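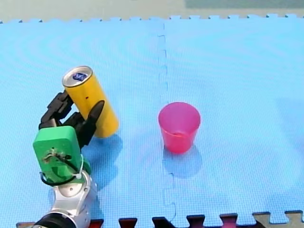
Tureo model

The Tureo model is a mathematical model of the electrical slow wave in the muscle wall of the stomach. It describes a single interstitial cell of Cajal, the cell type that sets the rhythm of the stomach, and a single smooth muscle cell joined to it. The model is written as a system of 11 ordinary differential equations and is distributed with the Fernine simulation package. It is named after the Tureo building in Liltiletti, where the first version was put together.

Contents
Background
Structure of the model
Calcium handling
Coupling to smooth muscle
Versions
Software and file format
Uses
Limitations
See also

Background

The muscle of the stomach does not wait for a nerve signal each time it contracts. Its membrane voltage rises and falls in a steady cycle called the slow wave. In the human stomach the cycle repeats every 20 seconds or so, and it spreads from the upper body of the stomach toward the outlet. A slow wave by itself may produce little force. When the muscle is also stimulated by nerves or hormones, the top of the wave lasts longer or carries spikes, and the muscle contracts.

Slow waves start in the interstitial cells of Cajal, usually shortened to ICC. These cells form networks between and within the muscle layers. They are connected to smooth muscle cells by gap junctions, which let current pass from one cell to the next. Animals that lack ICC in a region of the gut generally have weak or missing slow waves there.

Early mathematical descriptions of gut rhythm treated each patch of tissue as a relaxation oscillator. The equations had the right general shape but no direct link to ion channels. Interest in such oscillators goes back to before 1940, when they were used for the heartbeat as well as for radio circuits. They could show how a chain of oscillators with different natural rates will lock to a common rate. They could not be used to ask what happens when a particular channel is blocked. Models based on measured membrane currents came later, once ICC could be separated from the tissue and recorded from on their own. The Tureo model belongs to this second group.

Structure of the model

The ICC is treated as one well-mixed compartment surrounded by a membrane with a fixed capacitance. The membrane voltage changes according to the sum of the currents that cross it. The currents included are:

a calcium-activated chloride current
a T-type calcium current
a nonselective cation current
a delayed rectifier potassium current
a background potassium current
a plasma membrane calcium pump current

The voltage-gated currents follow the Hodgkin-Huxley form. Each one is the product of a maximum conductance, one or more gating variables, and the difference between the membrane voltage and the reversal potential. Gating variables move toward a steady-state value that depends on voltage, with a time constant that may also depend on voltage. Temperature is corrected with a single Q10 factor applied to all time constants.

Sodium and potassium concentrations inside the cell are held fixed. Only calcium is allowed to change. This choice keeps the system small, and over the length of a few slow waves it makes little difference to the voltage. In longer runs it hides any slow drift that a living cell would have to correct through its pumps.

Calcium handling

The rhythm in the Tureo model comes from inside the cell. Calcium is released from the endoplasmic reticulum through inositol trisphosphate receptors and is taken back up by a calcium pump in the store membrane. The release is helped by a small rise in calcium and shut off by a larger one. Under a suitable level of inositol trisphosphate, this gives a repeating cycle of release and uptake even when the voltage is clamped.

The released calcium first enters a narrow space between the store and the cell membrane. It opens chloride channels there, and chloride leaves the cell. Because the chloride concentration in ICC is set fairly high, the loss of chloride moves the voltage in the positive direction. This opens the T-type calcium channels, which produce the fast upstroke of the wave. The plateau that follows is held up mainly by the chloride current. It ends when calcium in the narrow space has been cleared.

The narrow space is small enough that its calcium level changes much faster than the level in the rest of the cytosol. For this reason the equations are stiff, meaning that a simple fixed-step method needs a very short step to remain stable. The documentation recommends an implicit method with variable step size.

Coupling to smooth muscle

The smooth muscle cell has fewer equations than the ICC. It has an L-type calcium current, a potassium current activated by calcium and voltage, a background current, and a simple balance for calcium. Left alone, it rests at a steady negative voltage and does not oscillate.

The two cells are joined by a constant gap junction conductance. Current through the junction is proportional to the difference in voltage between the cells. With the default conductance, the smooth muscle cell shows a slow wave that is lower and more rounded than the one in the ICC. If the conductance is set too high, the smooth muscle acts as a heavy electrical load, and the rhythm slows or stops. If it is set to zero, the ICC continues to cycle and the smooth muscle stays at rest.

Neither calcium nor inositol trisphosphate passes through the junction in the standard model. An optional term for inositol trisphosphate exchange can be switched on when several ICC are linked in a chain.

Versions

Version 1 contained only the ICC. It used a single calcium pool and had no narrow space under the membrane, with the result that the upstroke was slower than in recordings and the chloride current peaked too late.

Version 2 added the narrow space, the T-type current, and the coupled smooth muscle cell. It also changed the units of current from picoamperes to picoamperes per picofarad. Parameter values from the first version cannot be copied into the second without conversion. The reference file for version 2 is dated 5/15/19 and is the one meant when the model is cited without a version number.

A correction issued the following January fixed the sign of the calcium pump current in the exported code. The equations in the written description were already correct. Files made before the correction can be recognized by a resting calcium level that climbs slowly when all oscillation is turned off.

Software and file format

The model is supplied as entry 1619 in the Fernine model library. Fernine is a package for solving systems of ordinary differential equations in cell physiology. It reads a text format called Cha, in which every variable and parameter must be declared with a unit. When a file is loaded, the program checks that both sides of each equation have matching units and stops if they do not.

A Cha file is divided into blocks. In the Tureo file there is a block for the membrane, one for each current, one for the stores, one for the smooth muscle cell, and one for the junction. Blocks can be replaced separately. A user who wants a different potassium current, for example, can substitute another block as long as it takes the membrane voltage as an input and returns a current density.

The unit check does not guard against wrong values or wrong signs, as the pump error showed. The library entry therefore includes a set of stored results for the default parameters, and a changed installation can be tested against them.

Uses

The model has mainly been used in teaching and in small studies of channel block. Reducing the chloride conductance in the model shortens the plateau, and below a certain level the upstroke fails. Reducing the T-type conductance leaves the rate nearly unchanged but makes the upstroke slower. Raising inositol trisphosphate speeds up the rhythm over a limited range, beyond which the store stays partly empty and the cycle stops.

Chains of coupled cells have been built to study entrainment. Each cell in the chain is given a slightly different level of inositol trisphosphate, so that the natural rate falls from one end to the other. With enough coupling, the fastest cell sets the rate for the chain and a wave travels away from it. With weaker coupling the chain breaks into groups running at different rates.

Limitations

Most of the channel data behind the model come from mouse ICC, and many of those from the small intestine. The rate was then adjusted to match the human stomach by changing the store pump and the receptor time constants. The adjusted values have not been measured directly.

The model has no mechanical part. It gives calcium in the smooth muscle cell but not force, and it does not respond to stretch. Nerve input can be imitated only by changing parameters during a run. Random opening of release channels is also left out, so every cycle is identical once the model has settled, while recorded slow waves vary from one cycle to the next.

The role given to intracellular stores is another point of disagreement. Some other models place the pacemaker mainly in a voltage-dependent membrane current, and several of these reproduce the same waveforms. Agreement with a recorded voltage trace is therefore not enough to decide between them.

See also

Cable theory
Gap junction
Gastric emptying
Interstitial cell of Cajal
Relaxation oscillator
Stiff equation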